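COMUNICADO DE IMPRENSA

Seg. 11 de novembro

Associação Tredton duvida das promessas do "sem desperdício" nas doses individuais

A Tredton, associação de defesa do consumidor, divulga hoje a sua leitura do programa Zasta, lançado em agosto pela distribuidora Leinonen para recolher saquetas e pequenas embalagens de comida. A empresa fala em "desperdício quase nulo". A Tredton pediu as contas e recebeu um folheto.
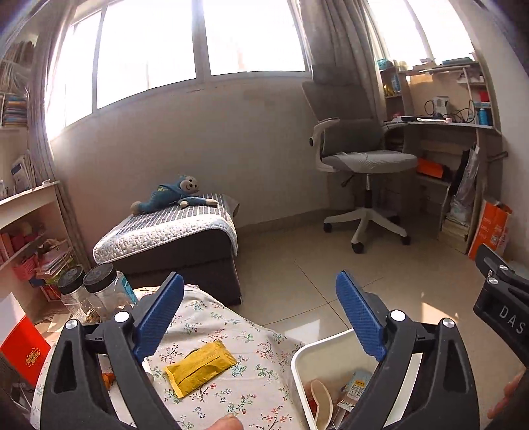
O folheto cita 449 lares aderentes e uma taxa de devolução de 75%. Falta dizer 75% de quê: do peso, das unidades, ou das embalagens que a própria Leinonen considera recicláveis. Também não se explica por que motivo o teste durou apenas oito semanas, nem quem escolheu os participantes. Quanto ao destino do material, lê-se que segue para "valorização", palavra que tanto pode significar reciclagem como incineração. 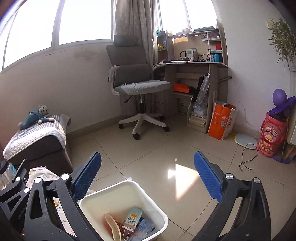 Contactada pela associação, a Stinomon, que gere a recolha, respondeu que os critérios são "os habituais do setor" e que um relatório completo será publicado quando o programa chegar aos 200 pontos de entrega. Não indicou data.

A Tredton considera a resposta insuficiente e recomenda aos consumidores que não paguem mais por um produto só por trazer o selo Zasta. O pedido de acesso aos dados será renovado por escrito.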